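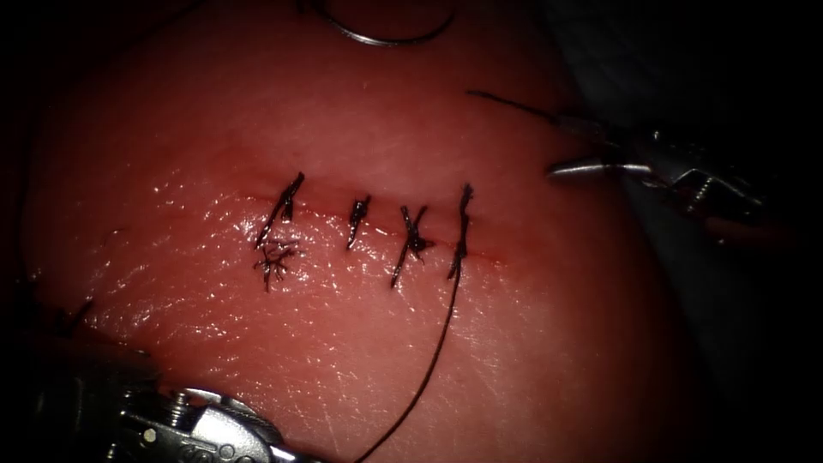 Suture practice thread, since a few of you asked how I'm going about it. Simple interrupted stitches on a synthetic pad. I'm a second-year vet tech student, so take this as notes from someone learning, and listen to your own instructor first.

—

Four stitches, one short cut. I used to fill a whole pad in one sitting and learn nothing from it. Now I do one incision, close it, look at it for a few minutes with a desk lamp on it, and write down what I see before I start the next one.

—

What I wrote down for this one: edges together along the seam, spacing fairly regular, angles all over the place. The one on the far left runs on a slant. The one on the far right is taller than the others. The second one is short and tight. They should all look like the same stitch and they don't.

—

The slant comes from where I put the needle in compared to where I bring it out. If the exit point isn't straight across from the entry point, the stitch leans. It sounds obvious. It is much less obvious when you're looking at the needle tip and not at the line.

—

Keith Harawira, who runs our Wednesday evening lab, has us say "straight across" out loud before every bite. People feel silly doing it for one session and then keep doing it.

—

The tall stitch is a bite problem. I started too far from the edge on one side and then matched it on the other. Matching was the right call once I'd started wide, because uneven bites make one edge ride up over the other. Starting wide was the mistake.

—

If your edges roll inward, you're probably going in too shallow and at a low angle. Needle goes in at 90 degrees to the surface, then you turn your wrist and let the curve do the work. Don't push it through in a straight line. You'll bend the needle and tear the pad.

—

Tails. Mine are a mess. The first knot has a little frayed tuft below it, and the third has one tail left much longer than the other. Pick a length and cut every tail to it. Too short and the knot can slip. Too long and the ends lie across the next stitch and get caught in it.

—

Fraying is from dull scissors, in my experience. I was using the pair from my first kit for everything, including tape and packaging. I now have one pair for thread only and it lives in a different pouch.

—

Kit, for those who asked:

- Needle holder, Brabec, the small one. Locks well. The bigger one was too long for my hand.
- Toothed forceps, same brand.
- Thread-only scissors, no brand on them, from the campus store.
- Practice thread from Bondine, black, comes with the needle attached.
- Pad from Destach.

Nothing fancy. I paid 62 dollars for all of it, and the pad was the biggest part of that.

—

Dark thread on purpose. I tried a pale one first and couldn't judge my own knots in it. You want to see every throw while you're learning.

—

On pads: they wear out. The layers start to separate near old cuts and then the stitch pulls through no matter how careful you are. When that happens, stop blaming your hands and move to a fresh area. I leave a finger's width between cuts now. On my first pad I put them so close together that half of it was useless by November.

—

Knots. I do instrument ties. Two wraps on the first throw, one wrap the other way, then one more in the first direction. Lay each one flat. If you pull both ends up toward the ceiling it bunches on top of the cut. Pull them out to the sides, low, close to the surface.

—

Then slide the knot over to one side of the cut. I forget this at least once per session. A knot sitting right on top of the seam is the thing Keith marks down most often, and he can spot it from across the room.

—

How tight? Edges touching, no more. If the surface puckers between the stitches, that's too tight. I was told real skin swells afterward and a stitch that looks snug at first can end up cutting in. A pad won't teach you that, so you have to hold yourself back on your own.

—

Spacing: I used to mark dots with a pen first. It helps for the first week or two. After that I'd drop the dots, place the first stitch, and use the gap to the second one as my ruler for the rest.

—

Practice schedule, such as it is. 30 minutes after dinner, most nights. First ten are just picking the needle up and setting it in the holder, no stitching. Grip it about two-thirds of the way back from the tip, put it down, do it again. It's boring and it fixed more for me than anything else on this list.

—

I keep a tally in the back of my notebook. This set brought it to 104 stitches since I started writing things down. Wondimu Kumsa, my lab partner, is way ahead of me and his all lean the same direction, which he says counts as consistency.

—

Question I got twice: can you practice on fruit? You can. Banana peel is okay for learning a light touch. It tears if you yank. But it's no good for pulling two edges together, so I'd do a week of it at most and then get a pad, even a cheap one.

—

Other question: left-handed? I'm not, but Wondimu is. He works the line from the opposite end and holds the forceps in his right hand. He says the diagrams in the handout make more sense if you look at them in a mirror. The Akulcombe library also has a left-handed set of the same drawings, ask at the desk.

—

Cleanup, quickly. Count your needles before you put anything away. Needles go in the sharps container even if they've only ever touched silicone. Wipe the pad with mild soap and water, let it air dry, and store it flat. I rolled one up once to fit it in a drawer and it kept the curl.

—

Next up is the same cut length again, same four stitches, and I'm only working on bite width. One thing at a time. If the tails come out uneven I'm going to leave them and deal with that the week after.

—

After that, vertical mattress. I've tried it once and took out every stitch. If anyone has a good way to remember far-far-near-near without losing track of which side you're on, please reply.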